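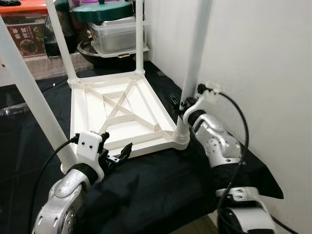

Shower stool legs keep working loose – is there a right order for putting them in?

Posted by Puspita Yusof, August 17, 2021

Hello everyone, and thank you in advance for reading, as I do tend to go on a bit. I bought a white plastic stool for my mother so she can sit down while she rinses her hair. It came in a flat box with the seat and four tubular legs, plus a sheet of paper with one drawing on it and no words at all. You turn the seat over and the legs go into the round collars at the corners. Simple enough, I thought!

Well, I put it together in July and it has been wobbly ever since. One leg in particular works its way out a little every few days. I push it back, it feels fine, and then by the weekend Mom is telling me the stool is "dancing" again. I don't want her sitting on it until I'm sure of it, so for now it lives in the hallway with a plant on top. The legs lean outward slightly when it's all together and I can't decide if they're supposed to or if I've done something wrong. Is there an order to it? Should I be gluing them? I paid 40 dollars for it and would rather not start over, but I will if I have to.

skidville_deb

Oh, I feel for you, I had this exact trouble with my dad's stool when he moved in with us over in Skidville. First of all, please don't worry about the lean. Lots of these are made with the legs splayed a bit so the feet stand wider than the seat, and that helps keep the thing from tipping. What you want is for all four to lean by the same amount. If one stands up straighter than the rest, that's probably your troublemaker, and it isn't all the way down in its collar.

Take the whole thing apart and start fresh. Put an old blanket or a thick cloth on a table and lay the seat on it face down, so you're not scratching the side she sits on and it doesn't slide away from you. Wipe out the collars with a dry rag – ours had little curls of plastic down in one of them, left over from the factory I suppose, and the leg could never get past them. Wipe the ends of the legs too.

Now put all four legs in loosely before you tighten any of them. Then go corner to corner, the way you would with the nuts on a car wheel. Hold the seat down by the rim with one hand, grip the leg low, close to the collar, and push while you twist a little. If you hold it way up at the foot end you're mostly just bending it. When you think it's in, look at where the leg meets the collar and compare it with the others.

If yours has little spring buttons on the legs, they need to pop out through the holes. Some have them and some are only a push fit, so check your drawing.

While it's upside down, do run your fingers over the ribs under the seat, especially where they meet the corners. You're feeling for cracks. If you find one, then I'm afraid it's plant stand duty forever.

Then turn it over on a flat floor and lean on it hard, one corner at a time, before your mother goes anywhere near it.

Deligiannis

Don't glue it. You'll never get the legs out again and glue won't hold well on that sort of plastic anyway. Check the rubber feet, a missing one makes it rock no matter what you do up top.

ullville gran

I agree with Deb about cleaning out the collars, but if that same leg comes loose again after you've done all that, please send it back or ask for a new leg. Try swapping two of the legs first. If the wobble moves with the leg, it's the leg, and if it stays at the same corner, it's the seat. Also look on the label for the weight limit and make sure it suits your mom with some room to spare. I keep a rubber mat under mine and I still hold the grab bar when I get up. Give your mother my best, and I hope the plant doesn't mind moving!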